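Clallia grocers to get mangoes from new packing center

June 2, 2025

Shoppers in Clallia should see more mangoes, papayas and limes in stores this summer after the opening of a fruit packing center on the east side of town.

The Nisano Produce Center began taking deliveries last week in a former furniture warehouse near the rail yard. It is run by Balaskas, a family-owned wholesaler that has sold apples, pears and onions in the county for decades but until now bought its tropical fruit already packed from a supplier out of state.

The company said the change will cut 2 days from the time it takes a mango to get from the port to a store shelf. Fruit arrives by truck in cartons, is checked and sorted by ripeness, and is then sent out to grocery stores, schools and restaurants. Fruit that needs more time goes into one of the ripening rooms at the back of the building, where temperature and humidity are set for each type.

Mangoes will make up the largest share of the work through August. Balaskas expects to handle 3,743 cartons of them in July alone, compared with 1,213 cartons in the same month last year. The company said most of the increase comes from school districts, which have been adding cut fruit to summer meal programs, and from two grocery chains that signed contracts over the winter.

Prices are not expected to change much. In a written statement, Balaskas said lower trucking costs would be offset at first by the expense of fitting out the building. A single mango was selling for between 99 cents and $1.49 at Clallia stores over the weekend, depending on size and variety.
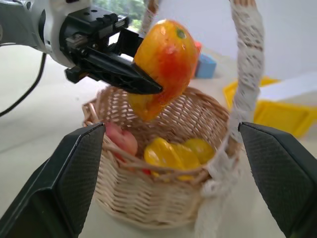 A mango-shaped fruit with a red blush over orange and yellow.

Color is a poor guide to whether a mango is ready to eat, according to a handout the company is giving to stores. Some varieties stay green when fully ripe, and others turn red long before they soften. The handout tells shoppers to press gently near the stem end and look for a slight give, as with a peach or an avocado. A sweet smell at the stem is another good sign.

Firm mangoes should be left on the counter and kept out of the refrigerator until they soften. Once ripe, they can be chilled for up to five days. Cut mango should be kept in a closed container in the refrigerator and eaten within a few days. It can also be frozen in pieces on a tray and moved to a bag once solid.

The center employs 38 people, 22 of them in new jobs. Balaskas said it plans to add an evening shift by the end of the summer if orders hold up. Applications are being taken at the office on the north side of the building.

The city approved the project last fall after a change to the truck route. Residents along Cedunik Avenue had objected to an earlier plan that would have sent delivery trucks past the elementary school. Under the approved plan, trucks enter and leave from the rail yard side, and no deliveries are allowed between 10 p.m. and 5 a.m. The city also required a sound wall along the south edge of the lot. That wall is finished except for a short section near the storm drain, which is waiting on a utility permit.

Some neighbors have asked about waste fruit and the insects it might bring. Under the terms of the permit, damaged fruit must be kept in covered bins indoors and hauled away daily. Balaskas has an agreement with a composting yard outside the city, and fruit that is bruised but still good to eat will be offered to the Clallia food pantry. The pantry picked up its first load last week and handed out the fruit along with its regular boxes.

The building has about 2,000 square feet of space set aside for a public sales counter, but the company has not said when it will open. The counter would sell fruit by the carton and by the pound. A separate entrance and a small parking lot have already been built on the Cedunik Avenue side, where customers' cars will be allowed but trucks will not.

Balaskas will keep its older warehouse downtown for apples, pears and root vegetables. Restaurants and small stores that pick up their own orders there will still be able to do so, although orders for tropical fruit must now be collected at the Nisano center. Pickup hours at both sites are 6 a.m. to 1 p.m.

The city's planning office will review truck traffic at the site in the fall, after the busiest part of the season. Residents can send comments in writing to the planning office at City Hall until the review begins.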